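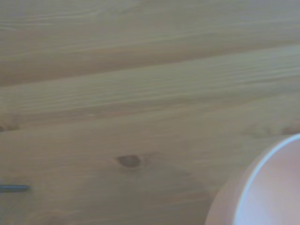

When must an operator stop a recording and start it again from zero?

Stop and restart whenever the table is not the same as the setup sheet at the moment the episode begins. If the difference comes later, because the arm pushed something, keep recording to the end and write the change in the episode note. A moved object is part of the task. A wrong start is a mistake in our data, and it is much harder to find afterwards.

This question came to the working practice group more often than any other since the new rules for tabletop work were put in use in March. Both sites, Lubis and Wiltmont, had their own habits before, and both habits were reasonable. At Lubis the operators restarted after almost every surprise. At Wiltmont they continued almost always. When Puspita Nair put the two collections next to each other for the yearly check, she had 2,382 episodes and could not use one rule to sort them. In 446 of them the note field was blank, and for those we can only guess what the operator was thinking.

So the text of section 4 is now longer than before, and we ask everyone to read it again, also the people who have been here for many years.

What changed in section 4

The start check is done by the operator who will run the episode. Before, it was allowed for a colleague to do it while the operator prepared the controls. This saved a little time, but in the review we saw that two people can each believe that the other one has looked. The person who presses start is now the person who looks at the table, and this person's initials go on the sheet.

The check covers the whole work surface and also the part near the edges. Many of us look mostly at the object which the arm should pick up. Pens, cable ties, tape and gloves should be taken away from the surface, unless the setup sheet lists them. If the sheet lists them, they stay, and they are placed as the sheet says.

The surface itself is written on the sheet too. Please give the material and the color in plain words, and say if the surface has a strong pattern. Izzati Ismail asked for this line. Her team trains the part of the software that finds objects, and she explained that a dark spot in a wood surface can be taken for a small object when the lighting is flat. She does not want us to cover such spots or to change tables. She only wants to know which table it was.

The wrist camera is cleaned before the first episode of each session and after each break. Use the dry cloth from the box, not paper towel. If the picture is still soft after cleaning, write it down and tell your shift lead. Do not try to adjust the lens by yourself.

Speed near people

The speed limits did not change, but the wording did. The old sentence said that the arm should move "slowly" when a person is within reach. Marjatta Tikkanen, who is responsible for safety at both sites, has replaced it with a number: 70 millimeters per second at the tool, as our house limit for setup and for any moment when a hand is over the table. It is set in the Rovum controller as a separate mode, and the key for this mode stays in the switch during setup. If the key is missing, there is no setup. Please do not use the tablet to change the limit, even when the tablet permits it.

There was a discussion if the limit is too strict for soft objects and light dishes. The answer for now is that the limit depends on the person and the arm, and the object does not change it. Marjatta will look at this again when she has the force measurements from the new gripper pads.

How to write a good note

A note of one line is enough. Write what changed, when it changed, and if the arm touched it. "Bowl turned by arm during second approach" is a good note. "Problem with bowl" is not so good, as the reader cannot know if the episode should be kept. If you are not sure what happened, write that you are not sure. An honest "I did not see it" is more useful to the review than a guess, and it will never be counted against you.

You may write the note in your own language if English is slow for you. Qistina Sinaga has offered to help with translation at Lubis in the afternoon, from 3 p.m.

Training and forms

Juwita Chong will give a short session at each site, with practice at a real station. It takes one hour. Everyone who runs episodes has to attend once before the old sheets are taken out of use. People who work with the Vatel station only should come also, because the start check is the same there, although the speed mode has a different name on the screen.

The new setup sheet is form 333. Old sheets can be used until the box is empty, but then please add the surface line by hand at the bottom.

Corrections to the text are welcome, especially to the English. Leave them in the folder beside the station or give them to Juwita at the session.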